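Home Visits Notes Archive Contact
2 min read

Open day at the Tamska refurbishing hall, 28 June 2018

The hall takes in office desktops and workstations from three regional depots. Reijo Halonen, who runs the benches, gave the stock figure for the year so far as 2,360 machines received, of which 1,484 had gone back out. The rest are stripped for parts.

Intake is dull and well organized. Each case gets a paper tag, the side panel comes off and the dust is blown out in a booth by the loading door. Memory is pulled and tested separately, then sorted into trays by size and speed. A board with four DIMM slots is preferred, as it gives the bench more ways to use up small modules.

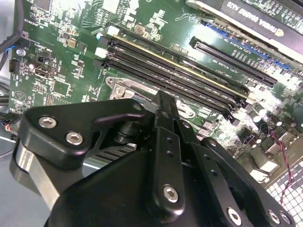 Graphics cards are kept with the machine they arrived in unless the fan is noisy. Halonen rejects few boards outright. The usual fault is a bent pin in the CPU socket – repairable under a magnifier, but slow work. Swollen capacitors go straight to scrap.

Antonina Hrynyshyn took us through the test racks, which hold 39 machines at a time. A full memory test runs overnight. The parts store next door was locked during our visit.

Tours last 50 minutes. The next one is in February, and places are booked through the Skaltcombe office. Closed shoes are required.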